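The Ride List
How one shared schedule gets people in Skatport to services, classes and the doctor

The first call usually comes before 7 a.m. A woman on Ruddock Street needs to be at the mosque by noon and would like to stop for bread on the way home. A man two blocks over has choir practice at the Lutheran church and can't manage the hill anymore. Shaimaa Abou Zeid writes both names on the same sheet.

Abou Zeid has run the Ride List for most of its life. It began as a page in a spiral notebook at the Islamic center in Skatport, where she taught the children's Arabic class. Parents kept asking whether anyone was driving in from Bratotcombe, on the other side of the river, and she started writing down who had a spare seat. A few months later the synagogue on Skukgate Avenue asked if it could add its own drivers. Two churches came in after that.

Last year the list arranged 3,079 rides. There are 80 drivers, though many of them go out only once or twice a month. Riders don't pay. Drivers can ask for gas money from a small fund the congregations share, and most of them don't.

The county does run a bus between Bratotcombe and downtown. It stops early in the evening and doesn't go up Skukgate at all, which leaves out the synagogue, the senior apartments and the eye clinic. Abou Zeid has been to three county meetings to ask for an extra stop. She was told the road is too narrow at the top for a full-size bus to turn.

"I've driven it in a church van in the snow," she says. "It's narrow. They're right about that. A smaller bus would do it."

The schedule is still made by hand. Requests come in by phone or on paper slips left at the congregations, and Abou Zeid sorts them at her dining table in the evening. She tried a phone app for one winter. Many riders couldn't use it, and the drivers got messages meant for each other. She went back to paper and a group text.

Pairing people takes some care. One rider won't get into a car with a dog. Another needs the front seat pushed all the way back for her knee. During Ramadan, the evening drivers from the mosque ask to be home by sunset, so the Methodists cover those hours, and in December the mosque drivers take the Christmas Eve runs. The High Holidays are harder. Some riders won't travel by car at all on those days, and the list finds people to walk with them.

Harold Finch Road, the steep one behind the apartments, was closed for repaving in November, and for those weeks every trip took an extra loop through the river lots. Rides were late, and a few people missed the start of services. Abou Zeid called each of them afterward.

New drivers go out with an experienced one for their first two trips. They show a license and proof of insurance, and they agree to wait until the rider is through the door. There is no rule about conversation. Some pairs have been talking about the same television series for a year.

What the list needs now is daytime drivers. Evenings and weekends fill quickly, but clinic appointments fall in the middle of the workday, and Abou Zeid often takes those herself. She would also like someone to learn the schedule. She will be away for a month this spring to see her sister, and the sheet has to be made every night.

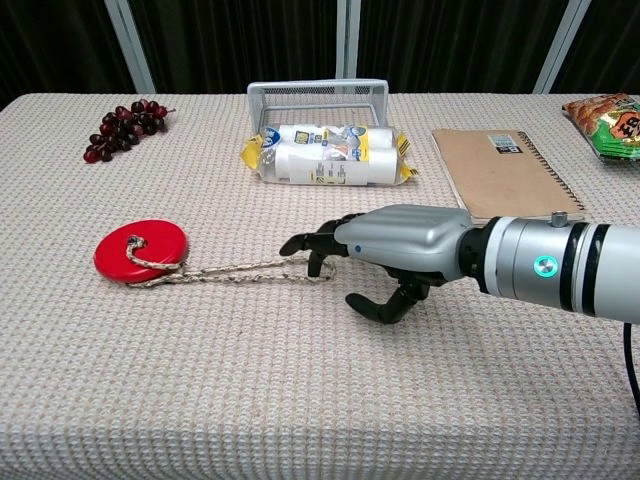

COMMUNITY LIFE

To ask for a ride or sign up to drive, leave a slip at the front office of any participating congregation. Requests for the next day are taken until 6 p.m.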